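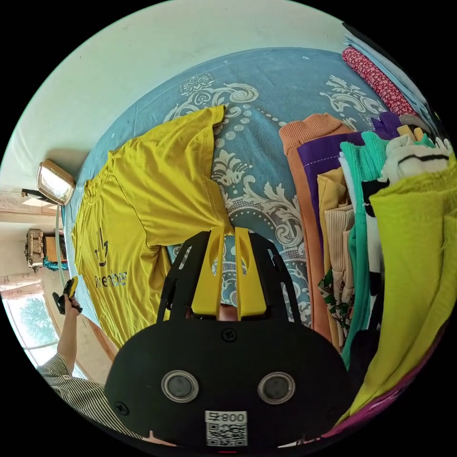
**Folding on the bed: notes from the spring clothing sort**

The clothing exchange takes in bags again from March 14, 2023, and the usual question has come back to us: does everything have to be folded? Yes, please. Last December we took in over 4000 pieces, and the bags that arrived folded went onto the shelves the same afternoon. The ones that arrived stuffed sat in the back hall at Stadel until after the holidays.

You don't need a table. Most of our members fold on a bed with the spread pulled flat, and a bed is a better height for T-shirts than a kitchen counter. Lay the shirt out face up and smooth it from the collar down. If there is a print on the chest, fold so that the print ends up on top. People going through a stack look for the print first and the size second, and if they can see the print they won't pull the whole stack apart to find it.

Fold each side in to the middle, sleeves included, then bring the hem up to the collar. Fold once more for adult sizes. Children's shirts don't need the last fold.

Jairo Sotelo, who runs the sorting shelves, asks that stacks be no higher than your hand is long. Taller ones fall over in the van. He would also like one kind of thing per stack where you can manage it. Sorting by color is optional, but it does make pairs and sets easier to find later. 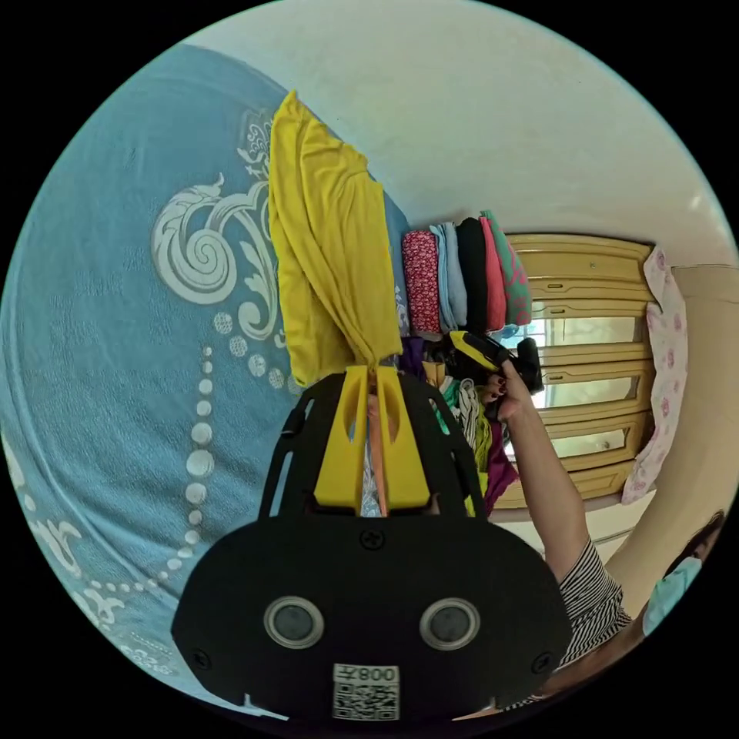 *Folded stacks along the far side of the bed, with the looser pile still in front.*

Keep the finished stacks at the far side of the bed and the unfolded pile close to you. It sounds obvious, but several of us have knocked over a good row of stacks reaching across it for the next shirt. Knits can be folded in half and rolled. Thin scarves and long cloths should be rolled too, as they slide out of a stack however well you square it.

A few things we can't take this season: single socks, pillows, and anything with a broken zipper. We have 40 winter coats left over and would like to see those go before we accept more. Bed linen is fine if it is tied together as a set with a strip of cloth or string. Please don't use tape. It leaves a mark on cotton and Zane Baranauskienė has spent too many evenings getting it off.

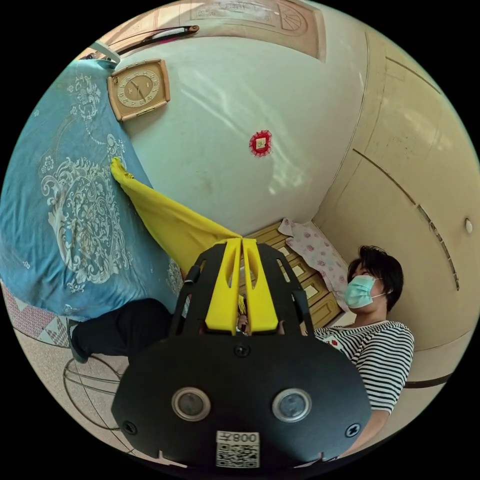 *A yellow cloth in the bedroom, between the blue bedspread and the wardrobe.*

If you are clearing out a wardrobe, do one shelf at a time and put back what you are keeping before you start the next. Check pockets. The box at the front desk now holds two house keys, a library card and a pair of reading glasses from the last round, and we would like to return all of them.

Bags can be left at the side door in Stadel or at the Brandar hall, in the room marked 211. Write the contents on a piece of paper and put it inside the bag at the top, since labels stuck on the outside come off. "Women's shirts, medium" is enough. If you have more than four bags, call ahead so we can have the cart ready.

Empty bags are by the coat rack at both places. Take what you need and bring back the ones you don't use.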